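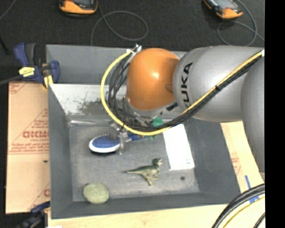 How often do the cables on the picking arm need to be redone?

Every 146 hours of run time, and again any time you take the gripper off, even if you only had it off for a minute. The hour count is on the Ekier status page, second line down.

Section 4. Cable dressing and bin clamping

This section covers the two jobs I get the most messages about: how the lines run along the arm of the picking cell, and how the bin is held down underneath it. They look like separate jobs but I do them together, in this order, and I'd like you to as well. The first time through, set aside a whole morning. After that it goes a lot faster.

If you're at the Wutanmont site, your bench is a little higher than ours and you'll want the short step stool for steps 4 through 8. Everything else is the same.

What you need

Black cable ties, the small ones
Flush cutters
A roll of white wrap
Blue tape
Two bar clamps with pads
A clean rag
The Eltach torque driver, set to 12 on its own dial (the dial has no units on it, I know, just use 12)

CAUTION: Lock out the controller before you put your hands in the bin or anywhere near the arm. Pausing the program doesn't count. Turn the key, take it out, and keep it in your pocket until the section tells you to put it back.

4.1 Dressing the cables

1. Jog the arm to the service position, with the gripper reaching down into the bin and the orange joint cover facing you. Leave whatever objects are in the bin where they are unless one is touching a finger.

2. Lock out the controller. See the caution, please.

3. Look at the old ties before you cut anything. If one has dug a groove into the yellow cable's jacket, write down where it was and stop here. Roya Nouri keeps the spares and she'll want to see the cable before you swap it.

4. Cut the old ties. Point the cutters away from the cable and go slow - I nicked a signal wire in May and spent two days chasing a fault that came and went every time the wrist turned.

5. Wipe the arm down with the rag. Tape residue and dust build up under the bundle and the new ties will slide on it.

6. Lay the yellow cable along the gray link first, on its own. It comes diagonally across the link, passes under the orange joint, and then swings out into a wide loop on the far side on its way up toward the fitting. Don't be tempted to tidy that loop up! It looks sloppy, and every new person wants to pull it in close to the joint. The wrist needs that slack when it rolls.

7. Lay the black cables next to it along the same route. They'll fan out a bit inside the loop and that's fine. Let them find their own shape there.

8. Put one small tie around the whole lot where it crosses the gray link. Snug it until the bundle stops sliding, then back off if you can. You should be able to turn the yellow cable between two fingers inside the tie.

9. Wrap the bundle with white wrap farther up the arm. Overlap each turn by half. I used to put three or four ties here and the wrap is much kinder to the jackets.

10. Trim the tie tails flush. A sharp tail will scratch your wrist the next time you're in there, ask me how I know.

11. Tighten the connector at the fitting with the Eltach driver. One click and stop.

Note: If your cell has the Lukoševičius fingers fitted, their screws work loose a bit sooner than the old ones did. Check them now while you have the driver in your hand. Same setting.

4.2 Clamping the bin

The gray bin sits on the bench top and it will creep if you let it. The arm pushes on it a little with every pick that goes deep, and after a shift the whole bin can be far enough over that grasps near the wall start to miss. If you've been blaming the vision for that, try this part first.

1. Slide the bin back to the corner marks. If the marks have rubbed off, use the offsets on the label inside the cabinet door.

2. Put a pad between the clamp jaw and the bin wall. Bare jaws leave dents, and a dented wall throws off the depth reading along that edge.

3. Tighten the back clamp first, then the front one. Hand-tight, plus a small squeeze more.

4. Turn the clamp handles so they stay clear of the arm's path. Once you think you're done, crouch down and check them from the front of the bench too.

5. Push on the opposite wall with your palm. If the bin moves at all, start over from step 1.

6. Tape down any loose line on the bench with blue tape, including the thick black ones in the corner. Fold over one end of each strip so the next person can get it up again.

CAUTION: Keep cardboard out from under the bin itself. Next to the bin is okay. Under it, the cardboard compresses over a day or two and your floor height drifts.

4.3 The slow roll test

1. Check that you have your tools. All of them - count the cutters.

2. Put the key back in and switch to manual, lowest speed.

3. Roll the wrist all the way one way and then all the way back while you watch the loop. It should swell and shrink without touching the bin wall. It shouldn't hook on the gripper either.

4. Lower the gripper until a finger is just above something long and low. I like a hairbrush for this, lying flat, with the finger over the spot where the head meets the handle. Close, lift, and roll the wrist again with the load on.

5. Listen. A soft rustle from the bundle is normal. A tick at the same angle each time means the tie is catching on the edge of the link, so go back to 4.1 step 8.

6. Run test 14 from the Ekier menu. It takes 19 picks from all over the bin, corners included, and you should stand there and watch every one of them with your hand near the stop. Don't go get coffee. (Ingrid Kincaid went and got coffee, and you can still see the mark on our old bin.)

7. If the test passes, reset the hour count. If it fails on the corner picks only, redo 4.2. For anything else, save the log and send it to me before you change any settings.

Note: The reset button is grayed out until the test has finished and the arm is home again. Give it a few seconds before you decide it's broken.

Revised 5 Jun 2026. Steps 4.1.9 and 4.2.6 are new, so throw out any printed copies that still show four ties on the upper arm. Gripper removal is in Section 5.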